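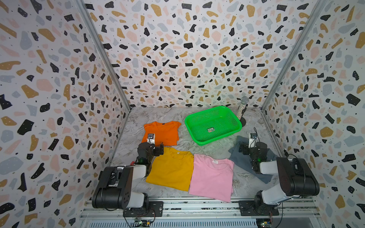 Speaker notes: Putting Shirts in a Basket, a Student Tragedy
Sestmont Robotics Club, end-of-year talks
Speaker: Huw Pumphrey, with Uyên Hà on the clicker

Opening (slide 1, shirts on the floor, leave it up)

Say good evening. Wait for the people at the back to find chairs. Don't start with the joke about laundry, Itziar has heard it and so has everyone she knows.

The job: two arms, a handful of clothes, one green basket. Clothes go in the basket. A child of four can do this and will do it badly for free. We had two terms and a budget.

Mention that we voted on the project. The other choice was a chess robot. Dennis Pearce still brings this up.

Slide 2, why clothes are horrible

A box has corners. You can tell a program where the corners are and it will believe you. A T-shirt has a front, a back, an inside and a mood. Put it down twice and you've got two different objects.

Point at the slide again if Uyên has gone back to it. The orange, yellow and pink shirts are the polite ones, spread out so you can see the necks. The blue-grey thing on the right, under the gripper, is what we called the swamp. Ask the room where they would pick it up. Let them argue for a bit. Everybody chooses a different fold and they're all sure.

If someone asks about the walls: yes, we chose the pattern. Move on.

Slide 3, how we taught it

Keep this short, it's the bit where my mum stopped listening. We drove the arms by hand and saved each go. Then the program tried to copy us. By the end we had 557 saved goes, and I did the dull ones, whatever Eero Kallio tells you in the break.

Things to admit out loud:
We drove too fast at first, so the arms learned to be in a hurry.
Dennis has a habit of stopping to think with the gripper half open. The program learned that as well, and it thinks beautifully.
We threw out everything from the first week.

(Pause here. Water.)

Slide 4, the view from the wrist

Each arm has its own small camera up on the wrist. Eero's idea, from his summer at Savolainen, and he'd like it known. The fixed view tells you where the shirt is. The wrist view tells you what you've got hold of, and that's usually less than you hoped.

Uyên, next slide please. If the clicker has died, just nod at her. 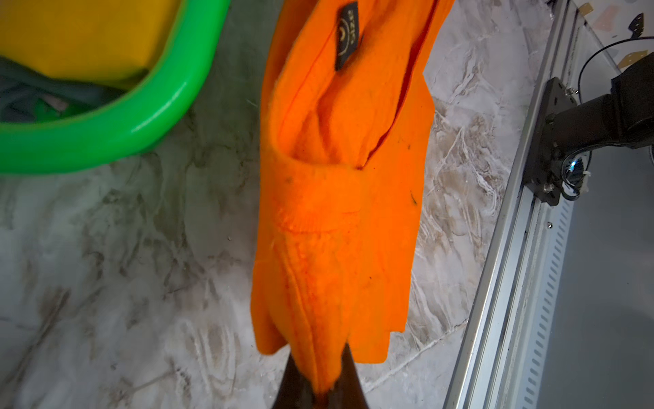 Reading time for the rest: 5 minutes (Huw's speed), 6 if people laugh

Orange one, held up by a gathered pinch of cloth. Look at how small the pinch is compared with all the cloth hanging in folds. All our arguments in spring were about that pinch. Grab too little and it slips. Grab too much and you bring the neighbour along with it.

Top left you can see the basket with the yellow one in it, and some greyish-teal crumple further in. Say "in the basket" slowly, because this is the whole point of the project and people tend to be looking at the marble.

Slide 5, the number

Don't apologise for the number. In the July test at Cunumholm we ran five rounds and the judges were very kind about two of them. Dennis wants me to say the lights were different there. They were. I've now said it.

Slide 6, what we'd do again

Name the saved files properly from day one. We have a folder called "good" and a folder called "good real", and they have different things in them.

Buy duller clothes, or at least borrow some. Everything we trained on is bright. Itziar Sepúlveda put in a black sock as a test and the left arm went and stood over the wrong corner, like a man looking for his car.

Write down who changed what. (Look at Eero.)

Thanks

Itziar for the supervising and the sock. Collberg for the loan of the long table. Uyên, who fixed the cable on the morning of the test and hasn't mentioned it since, so I am.

Questions

Likely ones: Can it fold? No. Will it ever fold? Ask next year's lot. Can it do socks? See above. Is the chess robot still an option? Dennis will take that one.

Hand the microphone back before sitting down this time.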